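4.2 Comparing finger sets on the hand-held gripper

Do this before you log anything to Prendon. Soft cloth only for this section, rigid parts are in 4.4.

1. Fit the Zakby fingers. Four screws, snug, don't crank them.

2. Zero the width reading with fingers closed. Should show 80. If not, unplug, wait, redo.

3. Heap some clothes on a bed or table. Mixed colours are best, the tracker gets lost on one big grey pile.

4. Come in from above, fingers just open, and pinch one fold. A small fold is plenty. Big bunches spread the tips and you'll get a junk force value.
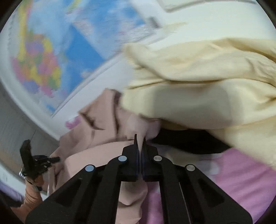 5. Lift slow, hold, let go. Repeat till the counter says 100, then swap to the Ulunetti fingers and start agian from step 2.

Note: keep the same clothes for both sets. Different fabric = no comparison.

CAUTION: Keep your other hand clear of the tips while closing. Watch zips and buttons too, they chip the pads.

Error 474 means the camera dropped out. Reseat the cable at both ends, restart teh run. Still there? Ask Teresa Cordeiro.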